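3.2 Tray color and how much people take

Staff canteen at Skivby, lunch only, all of August. 32 regulars agreed to take part. Plates weighed before and after, to the nearest gram. Trays swapped at the half-way point, green for the usual brown (Fig. 2).
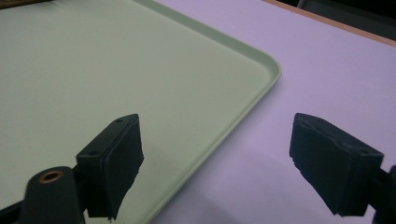
Bread was left out of the totals, too messy to weigh. Drinks also. Waste per person fell by 17 grams with the green trays, but the menu changed too and we cant separate the two.

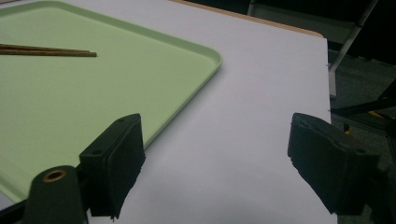
Fig. 2. Green tray used in the second half.

The Druvard site gave us more than 90 usable lunches, mostly soup days. See Table 4 for teh breakdown.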